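Call for Participants: Teaching Robots to Tidy Up a Kitchen Counter

Janside Home Robotics Study, September 2024

Do you clear the table without thinking about it? We would love to borrow that habit for an afternoon. Our group at Janside is looking for 29 adults to help with the second round of a study on how people show a robot arm the small, fiddly jobs of a kitchen, and how well the robot can learn from what it has been shown.

In May we finished the first round, with 900 short demonstrations recorded by our own staff. The arm learned to pick up upright cups very nicely. Cups lying on their sides were another story, and clear plastic gave it the most trouble of all. We suspect that our staff, bless them, all grasp things in much the same way after months of practice, and we would like to see what happens when the examples come from people who have never done this before — cooks, retirees, students, parents of toddlers, anybody.

You will guide the arm by hand through a set of short tasks, mostly picking up cups and putting them on or off a tray. Each session lasts two hours, with a good long break in the middle and plenty of coffee (or tea, if you ask Tomomi nicely). We ask everyone to come for two sessions, at least 7 days apart, so that we can look at how your way of doing things changes once you have slept on it.

You need to be 20 or older and comfortable standing for short stretches. Left-handed people are very welcome, and so are people who think they are clumsy.
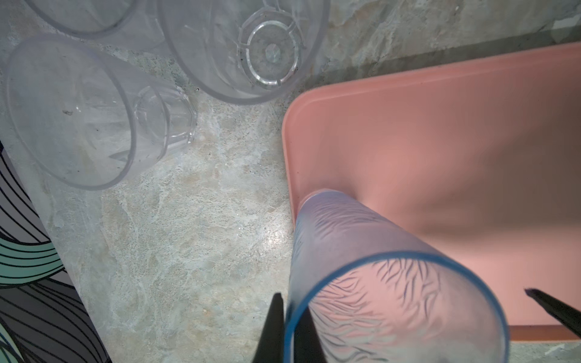

Do I need any experience with robots or computers?
None at all. Hòa Hứa will sit with you for a practice run first, and you can take as long over it as you like.

Sessions are held in the Ostholm building, second floor, where there is an elevator and free parking behind the bakery. Participants receive a gift card after each visit, and you may stop at any time and still keep it.

To sign up, ask for Tomomi Chiba at the Ostholm front desk, or leave your name and a phone number there and she will call you back.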